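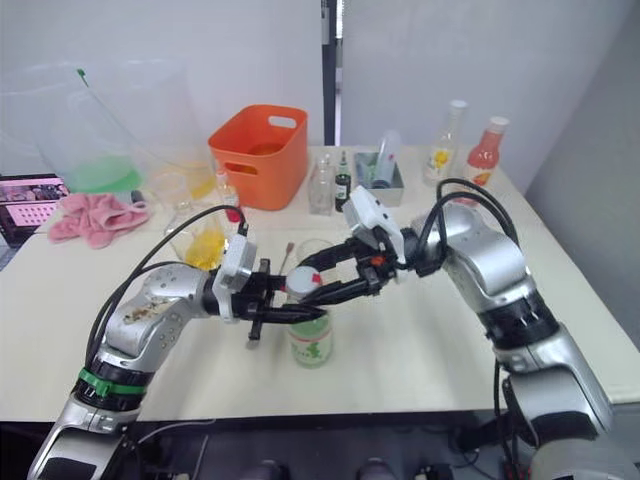
4.2 Drinks prepared at the table
Households in Pleltholm were asked to record every cold drink made at home during September, and 496 of the 600 diaries came back complete. Bought drinks were easy to trace by the product code. Drinks mixed at home were harder, as most people wrote down the name of the drink and left out what went into it. A bottle with a white cap and a green-patterned label, such as the one in Figure 3, could be entered as cordial, mixer or simply "green bottle", and all three were coded as unspecified until the follow-up call.

The follow-up calls were made in the evening and used the Foller prompt list, which asks about sweeteners before it asks about the drink itself. Eight households could not be reached and were kept in the unspecified group. Stirred drinks were recorded apart from shaken ones — the diary had a tick box for each.

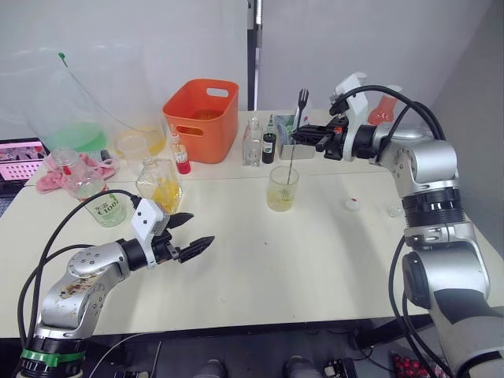

One respondent wrote in the margin that the tick boxes made no sense to her, as she did both to the same drink depending on who was visiting. Entries with both boxes ticked were counted as stirred.

4.3 Estimating volume
Volumes were taken from the respondent's own estimate and checked against the Flavolside glass chart.
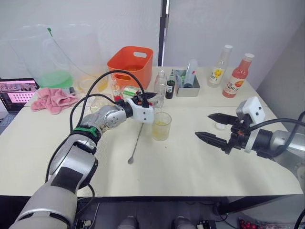

Part-filled glasses were the main source of error. Respondents tended to report the size of the glass and not the amount in it, so that a short glass with pale yellow liquid in its lower third, as in the last panel of Figure 3, would be entered as full. We applied the Vlachopoulos correction to these entries — around 4000 in all — and left the bought drinks as reported.

Figure 3. Bottles, glasses and a bar spoon at the table.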